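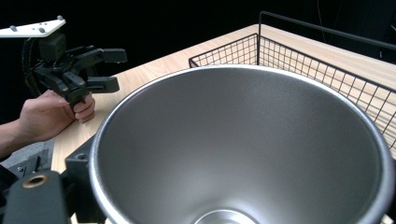

Section 4. Setting up the washing and draining station. Read this before anything goes on the table. You need one big bowl, one wire basket, one cup for scooping. A stainless steel bowl with a rolled rim is the best sort, easy to grip and no sharp lip, and the basket wants to sit on the table close behind it so you're not dripping accross the wood.

1. Wipe the table. Dry it.
2. Bowl down first, near edge but not over it.
3. Basket next. Handles up.
4. Fill bowl to halfway — no more.
5. Scoop with the cup, small loads.

Note: Voretti basket holds 1,000 g. Don't heap it.

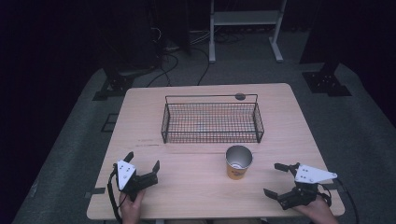
6. Leave to drain 14 minutes, then lift by both handles. One handle and it tips.
7. Empty the bowl, rinse, dry the rim.

CAUTION: paper cups go soft. Swap for a fresh one if the base sags. No boiling water in them ever.

CAUTION: bare wood marks. Put a tea towel under teh basket if it's staying out.

Comments (2)

Did step 6 with one hand. Should of listened.

Does the Hidville basket fit as well? Mine has only one handle.

Related
Section 5: Storing the basket
Stougaard bowls, care and cleaning
Irkelen table oil

Updated Jan 9, 2024 | Contact us | © Voretti | Back to top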